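Ticket 718: Handheld gripper no. 2, left finger lags on close
Opened by: Iqra Qureshi
Assigned to: Emmett Pruitt
Site: Miltley, bench room
Status: Closed (see last entry before you get excited)

Iqra Qureshi wrote:
Left finger on no. 2 is slow to close. Squeeze the trigger and the right one goes, the left one thinks it over, then they meet off center. Opening is fine. I have restarted the logger, because I know that's the first thing you'll ask.

Emmett Pruitt wrote:
It was the first thing I was going to ask. Second thing: does it do it with the trigger cable unplugged and the fingers pushed by hand? If it drags by hand, it's mechanical and it's mine. If it doesn't, it's Arsalan's and I'm going to lunch.

Iqra Qureshi wrote:
Drags by hand. Enjoy your sandwich at the bench.

Emmett Pruitt wrote:
Findings so far, in the order I stopped believing things.
Linkage screws: all snug. Somebody has used threadlocker with real generosity.
Finger pads: swapped left for the spare. No change. Swapped it back.
Left collar: stiff. Turns, but gritty for part of the way, like a pepper mill. The right one spins freely.
I would like to blame the collar and go home. Before I do, has no. 2 been dropped? I'm not asking who.

Arsalan Ansari wrote:
Define dropped.

Emmett Pruitt wrote:
Thank you, Arsalan.

Marietjie Naidoo wrote:
For the record, we have one spare collar in the Promitar drawer and the next batch from Sandhu is on back order. Please clean before you replace. The Mastance people are due the use of no. 2 next and I've already told them it works.

Emmett Pruitt wrote:
Cleaned. Pulled the left collar, flushed it, and got out a pinch of what I'm going to call wall. Dry lube only, one drop. Anyone tempted by the spray can on the windowsill should know it's for door hinges and that it's how we lost the last one.

Put it back together as follows, for whoever inherits this:
Collar on first, hand tight.
Finger plate next, both screws started before either is tightened.
Open the jaw all the way and check that the cable bundle still has slack at the clip.
Close slowly, watching where the tips meet.

It now closes evenly by hand. Tips meet in the middle as far as my eyes can judge, and my eyes are why we do the next part.

Emmett Pruitt wrote:
Moved on to the alignment check. Jaw fully open, gripper held facing the white wall, steady as you can manage, then close to a light squeeze and repeat. Log both finger positions every time.
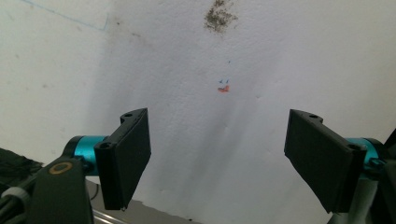
Ran 80 cycles. The left finger was late on the first few while the lube worked its way in, then kept pace with the right for the rest. The offset in the log is back inside what we had in October, when this thing was last set up properly. Trigger cable plugged in again, same result.

Iqra Jadoon wrote:
Can I ask for the wall to be cleaned or the marks on it to be labeled? I spent part of the morning lining up on one that turned out to belong to some other test.

Emmett Pruitt wrote:
Open a ticket for the wall. I only do grippers.

Iqra Jadoon wrote:
Opened. It's been assigned to you.

Marietjie Naidoo wrote:
Closing this one. The spare collar stays in the drawer. If the drag comes back, reopen here and don't start a new ticket, we have enough of those about no. 2 already.

Iqra Qureshi wrote:
Used it all afternoon, no lag. The trigger squeaks now.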